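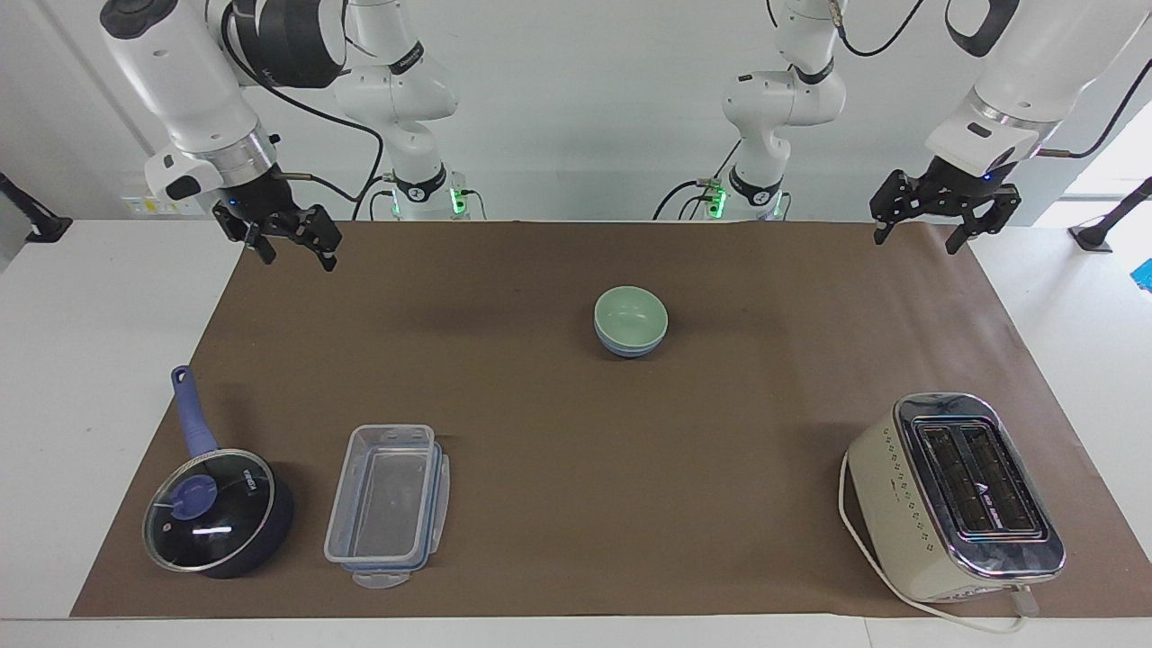
Toaster, saucepan, bowls and a food container.

Two hours. You've got the table for two hours, says the email, and then another email, and then the text at lunchtime in case I missed both. By the time I sit down I feel like I've hired a car.

I've been eating out in Dendmont long enough to remember when you rang, gave your name, and the table was yours until you went home. Not every place could afford that and I get it. But the time limit used to be for the busy rooms on the busy nights. Now it's everywhere, all the time, including a half empty room at 5.30 with rain on the windows and three staff polishing forks.

Last month at Honkanen we were told at the door, again with the menus, and again when the mains landed. The mains landed at the 70 minute mark. Whose fault is that? We'd ordered in the first ten. So the clock runs on my side and the kitchen's slowness comes out of my dessert. Lovely food, by the way. The barley thing with mushrooms, go and have it. Just eat quick.

What gets me is the same people then write on their websites about hospitality. Slow food, long lunches, gather and share. Share what, exactly, with one eye on the door?

I put this to Bheki Khumalo, who owns Huditz, up the hill, 40 seats. He has limits too, so he was a bit defensive at first. Fair enough. He told me he did 1,152 covers in February and still only just paid the fish bloke. Without a second sitting he shuts, simple as that. I believe him. I've seen what a lettuce costs. 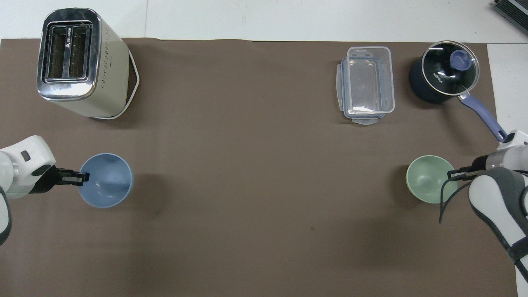

Page last changed: February, 7:19 pm

But Bheki does it properly, and that's my whole argument really. If nobody is booked on your table after you, he doesn't mention the time. He looks at the book, like a person. If somebody is coming he tells you once, up front, and the food turns up at a pace that makes it possible. If the kitchen's behind he moves the next lot to the bar and buys them a drink. That's a second sitting run by an adult.

Most places leave it to the software. Sastura, or one of the others, they all seem to work the same way from where I'm sitting. The limit is set when the restaurant signs up and no one goes back to change it. So the waiter is enforcing a rule the boss has forgotten is there. I asked one young fella why we had to be out by eight and he went and had a look and there was no one after us. Not one booking. He still looked worried about letting us stay – poor kid.

My mate Bastian Bauerfeind reckons I'm being precious. Two hours is plenty, he says, who wants to sit in a chair longer than that. He eats like he's being chased. For him it's fine. But take my mum, who is slow with a knife now and likes to read the whole menu out loud, favourites first. Or a table of old friends where the good talk only starts after the plates go. Thats what I'm paying for. I can cook a chop at home.

And yes, some people camp. One pot of tea, all night, laptop out. Deal with them. A quiet word works. You don't need to warn the other 19 people in the room as well.

So, owners. Tell me once. Only when it's true. Start the clock when I've got something to drink in my hand, and if the mains are late, wear it. And if the place is quiet just let us sit there, we'll probly order another bottle.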